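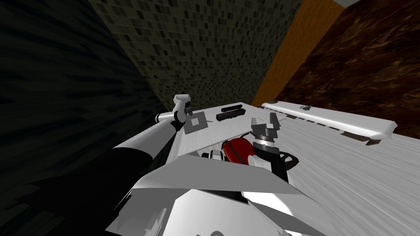 Nutdale Tennis Club: Adult League & Ladder

Forum > Match Play > Rules and Grievances

Thread: Third set or 10-point tiebreak? (yes, again)

moonballer
Posts: 1551
22 October 2025

The winter league sheet is up and I see we're back to a 10-point match tiebreak in place of a third set. No vote, no note, just a little asterisk next to the word "format." I have bad eyes and worse knees and even I spotted it.

My position is the same as last year. I've spent two sets working out that my opponent can't hit a backhand above the shoulder. It took me that long because I'm slow. Now I get ten points to use the information, and three of those will be my own double faults. A third set is where people like me win tennis matches. It's the only place people like me win tennis matches.

Please discuss. Try to stay off ball brands this time.

chip_and_regret
Posts: 339

Counterpoint: I've played your third sets. I aged during one. In July we started at 6:30 and I drove home with the lights on, and the score was 4-3.

The courts are booked in 90-minute blocks indoors. Two normal sets and a tiebreak fit in that if nobody ties their shoes. Two sets and a third do not. The last thing I want is the 8 o'clock doubles standing behind the curtain, sighing at me through my second serve.

moonballer
Posts: 1551

It was 4-3 because it was a good match.

chip_and_regret
Posts: 339

It was 4-3 because every point had its own zip code.

SliceOfLife
Posts: 908

Can we at least agree the tiebreak makes people play worse? In a set you can drop a game and shrug. In a breaker everybody over the age of 40 starts pushing the ball down the middle and praying. I've seen a guy with a perfectly decent first serve go underhand at 7-7. He won the point, too, so now he does it all the time.

I'd take short sets. First to four games, best of three, normal tiebreak at 4-all. Bennani ran their spring league that way and people got a proper third set inside the time.

baseline_tenant
Posts: 86

I played that Bennani league. First to four is brutal if you start slow. I lost my serve once while I was still deciding whether to take off my sweatshirt and that was the set gone. You'd hate it, moonballer. You don't warm up until the second week.

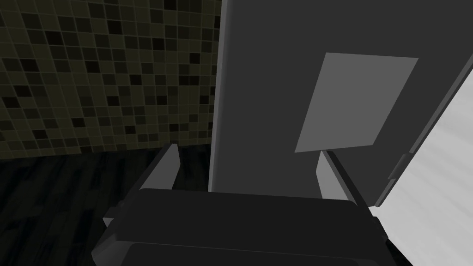

SliceOfLife
Posts: 908

Stamina is the part of this that gets skipped, and I say it as someone who votes for long matches and then can't finish them. My legs are fine. It's the hand that quits. By the middle of a third set I can't feel the handle, I squeeze harder to make up for it, and then it locks open the minute I stop. Look at the gripper in the picture, two fingers spread wide and nothing in between, and you have my right hand trying to shake yours at the net. So if we go back to full sets I'd like the 90 seconds on changeovers to be a real 90 seconds, please, with sitting.

dropshot_apologist
Posts: 86

Your grip is too small. I've said this before. Put an overgrip on it.

SliceOfLife
Posts: 908

I have two overgrips on it. It's like playing with a rolled-up newspaper.

dropshot_apologist
Posts: 86

Then your strings are too stiff. What's in there?

SliceOfLife
Posts: 908

Trikon, the full poly, whatever tension Stevelar had the machine set to that day.

dropshot_apologist
Posts: 86

There you go. Ask Stevelar to drop it four pounds, or go to a soft multi. You'll lose a bit of control but you weren't using it.

moonballer
Posts: 1551

I asked for no ball brands and you people went to string. Fine. Back to the asterisk.

Here is what bothers me, apart from losing. The ladder still says best of three full sets. The league says tiebreak. The results from both go into the same rating. So a 1-6, 7-6, 10-8 in the league counts as much as three full sets on the ladder, and I have to look at the other guy's name above mine until spring.

chip_and_regret
Posts: 339

This is about one specific match, isn't it.

moonballer
Posts: 1551

It's about the principle. The score was 1-6, 7-6, 10-8.

baseline_tenant
Posts: 86

Hang on, I think he has a point buried in there. The ratings do treat them the same, I checked my own page. If you win a match tiebreak it shows up as a set, 1-0. I don't mind the format but I'd like it weighted a bit less. The pros play it in doubles and seem to have survived, but their doubles ranking is a separate thing from their singles one.

chip_and_regret
Posts: 339

I could live with that. Tiebreak indoors, full third set once we're outside again, and the ratings get a fudge factor. I will not live with first-to-four.

SliceOfLife
Posts: 908

First-to-four is the best idea in this thread and I'll keep bringing it up.

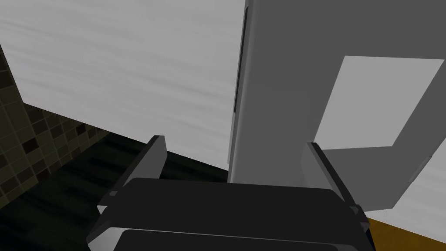

Source: Bennani / Nutdale TC web pages

netcord_nelly
Posts: 339

New to the league, so forgive me. What happens if the block runs out in the middle of the tiebreak? The sheet says "play to be completed by mutual agreement" and my first opponent and I have not agreed on anything yet, including which side of the net is north.

baseline_tenant
Posts: 86

You come back another day and pick up at the same score, same server. I once drove 25 minutes to play three points. Lost all three. Didn't get my jacket off.

dropshot_apologist
Posts: 86

Or whoever's ahead takes it, if you both say so before the match starts. Say it BEFORE. At 9-8 down people develop very strong views about mutual agreement.

netcord_nelly
Posts: 339

Thanks. And you switch ends every six points, same as a regular one?

chip_and_regret
Posts: 339

Every six, yes. No sitting down, sorry SliceOfLife. First server hits one, then it's two each.

moonballer
Posts: 1551

I've emailed the league about the ratings. I kept it short.

chip_and_regret
Posts: 339

How short?

moonballer
Posts: 1551

Two pages and a chart. Anybody free for a hit Thursday? Full third set, bring a snack.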